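Subject: Re: [stakthorpe-weavers] Washing dish towels before sale, and the Nuttall sett

Replying to the list since several people asked off-list about shrinkage.

I wove the second batch of towels on the Nuttall draft at 18 ends per inch instead of 20. The warp was unmercerized 8/2 cotton from Plerkon, 570 ends, and the weft was the same yarn. Off the loom the cloth felt too open, and I nearly cut it up for rags. After one hot wash and a full dryer cycle it closed up nicely. The towels lost more in length than in width, which is what I remember from the first batch.

I now wash all the yardage in one piece before I cut it. Zigzag both raw ends first, or you'll be picking threads out of the washer drain. The dark blue gets washed alone the first time. After that I put it in with everything else and have had no trouble.

For the hems I turn twice and press before sewing. A square towel folded in four stacks better on a sale table than one folded in three, so I've dropped the long format for March. 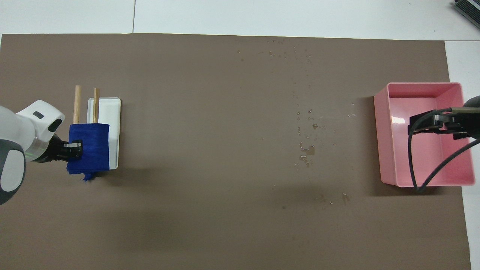
On Mar, at 7:40 pm, a list member wrote:
> I would not sell anything at 18 ends. Mine were at 18 and
> customers brought two of them back after a summer of use
> with the weft sliding around. I went back to 20 and have
> stayed there. Also, are you sure about the dryer? I line
> dry everything and tell buyers to do the same. If you tumble
> dry before measuring, you should say so on the tag.

I take the point about the weft sliding. Was that plain weave or twill? Mine are plain weave throughout, and I beat harder than the draft asks for. I have one towel from this batch in daily use in my own kitchen, and it has been through the wash 8 times. The selvages have pulled in a little on one side. The middle is fine so far. I'll report again at the end of the summer.

On the dryer, I think most buyers will tumble dry whatever the tag says. I would sooner do the shrinking myself and sell the finished size. My tags now read "100% cotton, prewashed, machine wash and dry."

Two other items. Nasico has stopped carrying the natural 8/2 on the big cones, and the small ones cost more per pound. If anyone wants to split a case from Plerkon, write to me before the end of the month. I need 7 cones and the rest is open.

I also still have the spare 12-inch reed that was left after the last Stakthorpe sale. It has some rust at one end.
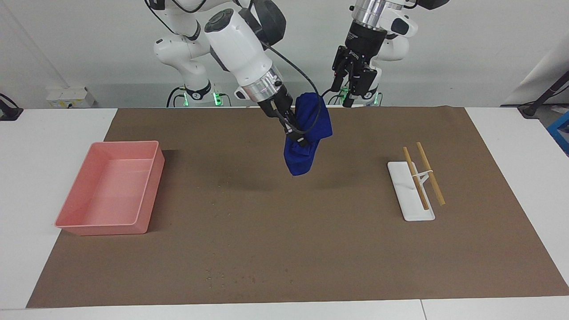
Work table with brown mat, gray wall behind.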